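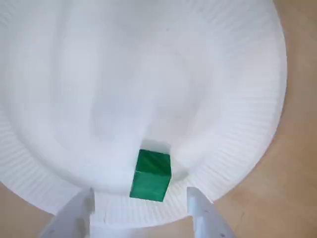 **Can plain white paper plates go in the compost, or do they have to go in the trash?**

Posted by Annag Aitken

We use paper plates at the after-school club, the cheap white ones with the ridged edge. They get used for snacks and for sorting beads and small blocks, so by Friday there is a stack of them. I'd like to put them in the bin behind the building if that's allowed. The pack says nothing about a coating. I have 4 packs left and would like to use them up before buying anything else.

---

**Ronaldo Talavera**

Plain uncoated paper plates can go in a home compost bin, torn up, as long as they don't have a plastic or wax layer on them. Coated ones go in the trash.

To check, put a spoonful of water in the middle of a clean plate and leave it for ten minutes. If the paper goes soft and gray and you can scratch it up with a fingernail, it is uncoated. If the water sits there in a bead and wipes off, treat it as coated. A shiny surface usually means the same thing, but some matte plates have a thin layer too, so do the water test anyway.

Tear them into strips before they go in. Whole plates stack together and stay flat in the pile for months – I dug out some in June that still had the ridges on them. The rim is the slowest part. Mix the strips with fruit peel or grass and wet them down.

Plates with meat grease or a lot of oil on them I would leave out. Crumbs and apple juice are fine.

---

**Erlinda Bañez**

Depends on your town. Ours takes them in the green cart, the next town over doesn't. Call and ask.

---

**Anikó Kerekes**

Agree with Ronaldo on the water test. One thing to add: the plates you only use for sorting don't need to be thrown out every week. We keep ours in a drawer and they last most of a school year. The raised edge stops things from rolling onto the table, and a bent one still works for that. Write "craft" on the back with a marker so they don't end up under somebody's sandwich.

If marker or glue has gone on them, ours go in the trash. A dot of pencil doesn't matter.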